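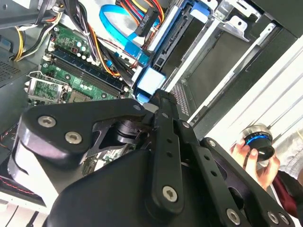

flatbed_ted_no
Before we get to whether it works, what is it for? I can pull a SATA lead with two fingers in the time it takes that arm to wake up. I've read the build log twice and I still can't find the job it does.

trondier_bench (thread starter)
The job is stripping donated PCs at the Trondier workshop. Drives out, memory out, cables in one tub and boards in another. It's dull work and people stop turning up for it. I want to know how much of it a gripper on an arm can manage if a person is steering to begin with. I'm not claiming it saves time yet.

flatbed_ted_no
"Yet" is carrying a lot there.

oxidised
What did it cost? The first post gives the arm and then goes quiet.

trondier_bench
£547 all in, with the arm second hand. The gripper parts came to £65 of that, mostly plates and bolts. Finger linkages are from a Dolport kit, which I would not buy again. The holes in my set were slightly off and I had to open two of them up with a file.

oxidised
Same with mine. Dolport sent replacements and the replacements were off as well, in the other direction.

pennywasher
I'm more bothered by the size of it. A tower case is tight enough for a hand, and you've put something bulkier than a hand in there. The plates are going to be leaning on the board long before the tips get to a plug. Have you measured how much room you've got between the memory and the drive cage with the fingers open?

trondier_bench
Measured in one case only, an old office tower. It clears, with not a lot to spare. If I come in on the slant and keep the wide side of the bracket away from the drives I can get to the connectors. Straight down is hopeless. I spent most of April so far learning that. 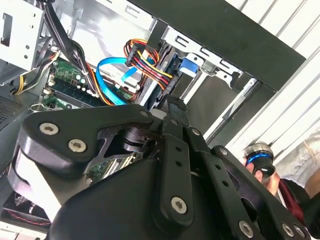
hexkey_drawer
Steering by hand is fine and I'd happily do it all day, but then please stop calling it automation in the thread title. What you've got is a litter picker with a power supply.

trondier_bench
Fair, title changed. It said "automated" when I started and I had bigger ideas then.

mota_or_bust
Bit harsh. Everybody starts by steering. You record the moves, you look at which ones repeat, and you let the thing do those. I run the Mota servos on mine with Dosutix on the laptop and it'll replay a saved move well enough.

hexkey_drawer
Replay a saved move on the same case, bolted to the same bench, with the cables hanging the same way. Has it ever done it on a second machine?

mota_or_bust
No. I only have the one case.

hexkey_drawer
Right.

pennywasher
That's the trouble with cables in general. A screw stays where you left it. Every power supply I've ever opened has its wires stuffed in differently, and a loop of SATA cable will flop about if you breathe on it.

oxidised
Has anyone tried just doing the drives and leaving the rest? Four sides, stiff, sits in a cage. Seems like the easy bit.

flatbed_ted_no
You have to get the plugs off the back first. And some of those data leads have the little metal catch that needs squeezing while you pull. I don't see two long fingers doing both.

trondier_bench
They don't, or not well. I'll put my numbers up and then you can all be rude about them. These are for 2 April 2025.

flatbed_ted_no
Nobody said rude.

trondier_bench
Correcting my own date so it matches the log: April 2, 2025, afternoon session, me on the knob the whole time. 17 goes at the power plug on the drive. I'm counting a go as bringing the tips to the plug, closing and pulling. 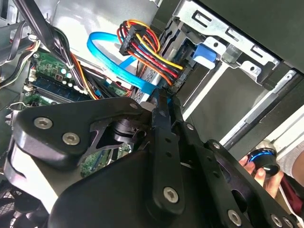
Four came away clean. On the rest the tips slid off, or they closed on the wires as well as the plug and I let go before something tore. I've since stuck rubber on the tips and haven't run it again. The knob is also too coarse near the end, when you want a tiny move and get a large one.

hexkey_drawer
Four out of 17 by hand control is worse than I'd have guessed, and I was guessing low. Credit for posting it though.

mota_or_bust
Gear the knob down in Dosutix. There's a scaling box on the second tab.

trondier_bench
Found it, it was set to the maximum. I'll try it lower with the rubber on.

pennywasher
One at a time, please, or you won't know which of them helped.

flatbed_ted_no
Still quicker with fingers.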